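**Stodska wall and ceiling range – progress to end of July**
Prepared by Ekua Dogbe for Meirion Pumphrey

## Status

Tooling for the two-arm wall light is complete. The three-arm version is still waiting on a revised backplate drawing from Grasico, who moved the cable entry 18 mm off center to clear the bracket screws. The pendant has not started.

## Finishes

Flurnik delivered the second set of finish samples: aged brass, matte black and a soft gray. Brass and black are accepted. The gray chips at the edge of the candle cup when the shade ring is tightened by hand, so it has gone back for a thicker primer coat. Unit cost does not change.

## Electrical

- Lampholders: E12 sockets approved for both wall lights.
- Heat test: passed at the rated load with the glass shade fitted. The fabric shade is to be retested with the longer stem.
- Dimming: slight flicker below the lowest quarter of the range on one driver. Tokgöz is sending a replacement part – same footprint, no board change.

## Production

The pilot run is set at 300 units of the two-arm light. Tokgöz has quoted on 500 and will hold the price for the smaller lot if the glass is ordered at the same time. Of the first batch of glass shades, 31 were rejected for seeds and uneven rims. The supplier has agreed to replace them at no charge.

## Budget

Spending is nearly level with plan. The overrun on casting patterns is covered by the unused part of the packaging line. No extra funds are requested.

## Decisions needed

1. Release payment for the glass order.
2. Confirm whether the gray finish stays in the launch range or moves to the second release.
3. Approve the off-center cable entry on the three-arm backplate. The instruction sheet will be redrawn once this is settled.

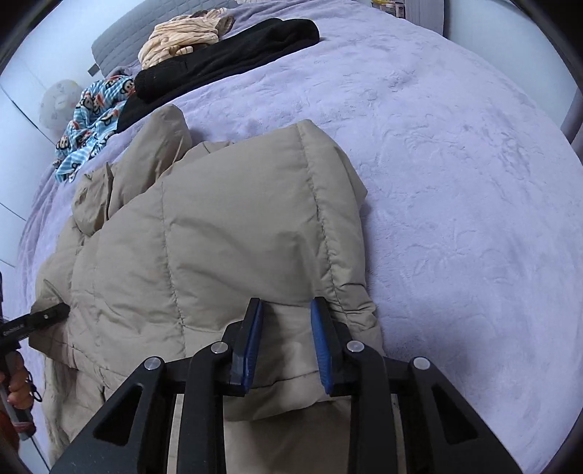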